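Staff Recognition and the Annual Service Awards at Dirneck

September 2, 2026

The service awards at Dirneck are given each July, and this year I was asked to help prepare them for the first time. I have worked in employee relations at two firms — Wostix before this one — and the task was more instructive than I had expected.

The company employs 204 people across the equipment yard, the parts counter and the main office. Under the former arrangement, an employee received a certificate and a pin after five years, and again at ten. Nominations from co-workers were accepted but seldom requested. The yard crews in particular went unmentioned for several years, although they handled 1412 repair orders in the last fiscal year alone.

For this round we placed nomination cards at every time clock and allowed two full weeks for their return. Supervisors were asked to read each card aloud to the person named in it.

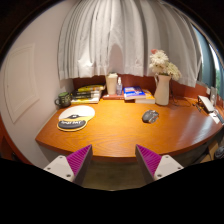

The wood grain shows along the front of the desk. 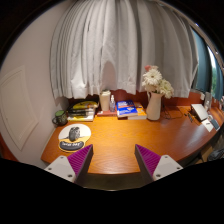 Diệp wrote to me after reading an earlier draft of this post and objected to the pins. A pin goes into a drawer, the message said, while a paid day off is remembered by the whole family, and long-serving employees should be offered the choice.

I have passed that suggestion along. The awards budget stands at $4000, of which $2656 was spent this year, and the balance would cover a modest trial. Our branch at Dultlow has asked to be included.

Cards for the next round will be printed on heavier stock. Several came back from the wash bay unreadable, and two employees had to be asked to write theirs again.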